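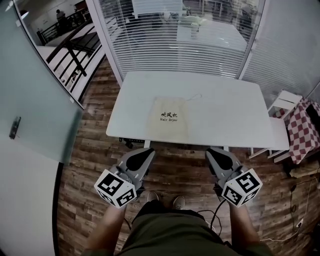 Dritunwood, May 22, 2026

Gripper cell at Enholm, maintenance thread. Typing between jobs so forgive the spelling

Pair of hand-held grippers, gray bodies, black finger pads, one marker cube each. Table in front has the Hair Dryer bag on it (吹风机). Drawstring bags are the hard one for us – the cord is thin and white, the table is white, and worn pads just slide over it

So pads first. Wipe with a lint-free cloth and a bit of alcohol, let them dry, then squeeze a sheet of paper and pull. Paper slips = new pads. Always change both, never one. Learned that on the Mazandarani job, spent a whole morning chasing a crooked grip

Old pads come off with a plastic scraper. NOT a screwdriver. Yes I have seen the screwdriver marks

Marker cubes next. Check for scuffs on the black squares, check the corners, then wiggle it. Any play at all and the tracking drifts and you get to redo the calibraton. Ours was loose on the right one this morning, quarter turn on the mount screw fixed it

No threadlocker on those btw. You will want them off again

Cables. Right one hangs down to the floor and that's where they die, somebody steps on it or a chair rolls over it. Run your fingers along the whole length, feel for flat spots. Replaced one in the spring that looked perfect from outside

Strain relief at the grip end: zip tie snug, not tight. If the jacket is pinched, cut it off and start over

Calibration after any of the above. Open fully, close fully, 3 times, slow. Then read the open value. Ours should land at 508, today it said 100 on the left and I nearly threw it across the room. Connector wasn't seated. Pushed it in, 508, fine

Swap log is a spreadsheet on the Irura drive, tab 33. Please write the side down, left or right. "changed pads" tells me nothing

Spare pads are down to the last bag, more coming in June. Go easy on teh paper test till then

ok next one's waiting, will add the connector part number when i find the box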